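Festival notes from the Cinero

10 Aug 2022

So I finally got to the Cinero this week for the preview night of their little action season, and I have not slept properly since. Three movies in one evening is a lot when the last one starts after eleven! But I promised you all a report, and I took notes on the back of my program, so let's go.

First up was Flostura, the one I've been going on about in this newsletter since spring. It's a heist movie set almost entirely on a car ferry, and the whole thing was shot in 21 days, mostly at night. You can feel it, in a good way. The actors look tired, the lights are ugly, and there's a fight in a stairwell that goes on so long the guy next to me started laughing (then stopped, because it gets pretty nasty at the end). I loved it. The middle sags a bit while everyone argues about a key, but I'd go again tomorrow.

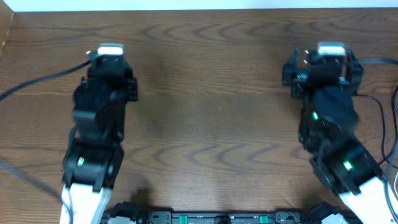
The second movie was Assefa, and I have to be careful what I say because half the fun is not knowing who she works for. It's a chase picture, more or less. She runs, people run after her, and every so often somebody sits down and explains a thing about a bank. I could have done with less bank. The stunt work is terrific though, all done for real according to the director's intro, and the rooftop stretch had the full house gasping out loud. The Cinero holds 300 when they open the balcony, and I didn't see a free seat anywhere near me.

Last was a short from Ornico, the new outfit that's been putting out those online teasers. They made 400 foot-chase storyboards for a movie that runs twelve minutes, which is either dedication or madness. It's very pretty. I'm not sure it has an ending, but I was eating a pretzel at the time and may have missed it.

Regular screenings start August 19 and tickets go on sale at the box office and on the Cinero site the week before. Flostura gets the late slot both weekends, so plan your coffee.

One more thing: this list just passed 1,000 readers, which is wild to me, so thank you! Hit reply and tell me what you're seeing this month. I'll run the best answers next time, along with my long-delayed rant about movie trailers.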